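Lamorine Shared Workshop
Demonstration Gathering Group
Minutes of the monthly meeting

Friday, June 24, 2022
Held in the long room at Lamorine, 6.30 pm start

In the chair: Dimas Santoso
Minutes: workshop secretary
Present: eleven members, plus two visitors from the Drirberg group
Apologies: four received and noted

1. Minutes of the last meeting

Taken as read. One correction: the spare wrist mount was lent to Drirberg, not given. The visitors agreed with this and have brought it back, with new screws, for which many thanks.

2. Matters arising

The second bench light has been fitted. Everyone who has used the bench since then likes it. The flicker we kept seeing on the old light at certain shutter settings has gone, and Dimas showed two clips side by side, old light and new, to general applause.

The stool is still broken.

3. Where the collection stands

Dimas gave the count. We have 2302 accepted episodes in the tabletop set, against a goal of 3000 by the end of November. Of those, 546 came in since the last meeting, our best month by a long way. He was very pleased and said so several times. The jump came mostly from the Tuesday evening people, who have worked out a rhythm where one person drives, one resets the table and one writes the task line, and then everyone moves round a place.

A member asked what "accepted" means now, as it has changed twice. Agreed wording, to go on the wall by the door: an episode is accepted when the task line matches what was done, all camera streams start and stop together, and a second person has watched it through at normal speed. A failed grasp doesn't rule an episode out. If the driver misses, backs off and tries again, keep it and tick the "recovery" box.

There was a good long talk about recoveries. The Drirberg visitors said they threw theirs out for most of last year and were sorry later, when their trained policy would miss a cup by a finger's width and then just sit there closing on air. They have begun collecting misses on purpose, starting the gripper in an awkward spot and driving out of it. Several of us want to try this. Dimas suggested a separate folder so that the on-purpose ones can be left out of a training run if they turn out to hurt. Agreed.

4. Ngau training run

The first policy trained wholly on our own data (we are calling it Ngau, after a vote that took longer than it should have) was run on the bench over two evenings. It does the "push the packet to the back of the table" task well enough that people stopped what they were doing to watch. Cups are much harder for it. It will go to the correct side of the cup nearly every time, and then hesitate above the rim.

The member who ran the trials thinks the trouble is at close range. Once the gripper comes down beside a cup, the side camera sees mostly the back of the arm, so the policy has to lean on the wrist view, and there we have fewer clean approaches than we thought. Many of our early drivers came down fast and closed quickly, leaving only a handful of useful frames in the last stretch. Slower approaches should help. She asked for cups from every direction, including low and slanted ones, with other things left on the table.

5. Wrist view

A long item, and the liveliest of the night. We went through wrist frames on the projector, stopping wherever anybody had something to say. The question was whether the very near ones, where the closest thing fills most of the view and goes soft, are worth keeping.

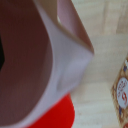

6. What was decided about near frames

Keep them. Nobody spoke against it by the end, though two members had come meaning to. The argument that won them over was that the policy will meet exactly these views when it is running, so it should meet them in training as well. In the frame we stopped on longest, the cup shape is badly blurred but the white rim can still be followed from the top down through the centre towards the lower left, and there is a sharp folded corner pointing at the wood. One of the Drirberg visitors got up and traced the edge on the wall with a finger. Her point was that a rim is useful for judging where the opening lies even when it is soft, and that a strong change in colour, like the reddish-brown inside against the white, survives blur very well.

It was also noticed that the patterned package at the right side gives the wood a border, and that the gap between it and the red part of the cup shape is easy to find. Somebody asked whether the writing on the package's round label mattered. It can't be read properly at that blur, and the view was that we shouldn't write task lines that depend on reading it. "The package with the gold pattern" is a perfectly good name for a thing.

Three changes come out of this:

The automatic blur filter is to be turned off for the wrist stream. It stays on for the side camera, where blur usually does mean that the mount has been bumped.

Reviewers are to judge a wrist clip as a whole and leave single frames alone. Cutting frames out of the middle makes a jump in the motion, and we have already found a few episodes spoiled this way.

Dimas will try a wrist lens with a shorter focus distance on one arm only. We keep the present lens on the other arm so that we can compare. Nobody is to swap lenses between arms, please, however tempting.

7. Task lines

We had a happy half hour on wording. The present lines are too much alike. Most begin "pick up the", and the same person has written a large share of them (he owned up cheerfully). From now on, each session writes its lines fresh, in the driver's own words, before the driving starts. Plain speech is best. "Shift the cup over so it's next to the packet" was held up as a fine one. "Execute lateral relocation of cup" was read aloud, from our own files, and will be rewritten.

Lines should name colours only where the colour can be told apart on both cameras. If a cup has one colour outside and another inside, say which you mean, or find some other way to name it. There was some argument over whether "the red cup" is fair for a cup with red on only one part. Left open. In the meantime reviewers may fix a line they find unclear, but should put their initials beside it.

Spelling mistakes can stay. People make them when they type to a machine, and we may as well have a few in there.

8. Reset habits

The Tuesday people asked that the table be changed properly between episodes. When you are tired it is easy to put the cup back in the same place, turned the same way. A paper grid was tried and worked, but it could be seen in the clips and had to come off. Pelon, the little script that calls out a random spot and a random turn, is now on the bench laptop. You press the space bar and it says something like "near left, quarter turn". It has a rather bossy voice. Everyone who has used it enjoys it, and the spread of start positions has become far more even in just a few sessions.

A request was made for Pelon to call out extra items to leave on the table as well. Its author thinks this is an evening's work and will have a go.

9. Storage

The shared drive is filling. It was agreed to keep full-size video for the wrist stream and to store the side camera at the smaller size we already use for training. Before anything is deleted, a copy goes to Drirberg, who have room and have kindly offered it. In return they may train on our set, and we on theirs. We are all keen to see what a mixed run does, as their arm sits to the left of the table and ours sits at the back.

10. Driver training

New drivers are to do 5 practice episodes that don't count, then sit through one review session before driving for the set. Two members offered to run a beginners' evening. The practice task will be moving a cup from one side of the table to the other, slowly, with the approach from a different side each time. Dimas asked that the beginners be shown some near wrist frames on the projector early on, so they understand why we keep going on about slow approaches.

11. Other business

The hand controller's trigger has become sticky again. To be cleaned, and a spare priced.

A member has made a short film of Ngau pushing packets, set to accordion music. It was shown twice.

The broken stool was raised. Somebody will take it home and glue it.

12. Actions

Dimas: near-focus lens on one arm; separate folder for on-purpose recoveries; new acceptance wording on the wall.

Trials member: list of cup approaches we are short of, sent round before the next session.

Pelon's author: extra items added to the call-outs.

Secretary: turn off the wrist blur filter; write up the new rules for task lines; arrange the copy with Drirberg.

All: slow down near the cup.

Meeting closed at 9.10 pm. Four people stayed on and recorded another batch. Next meeting in the same room at the same time, with the mixed training run first on the list if it has finished.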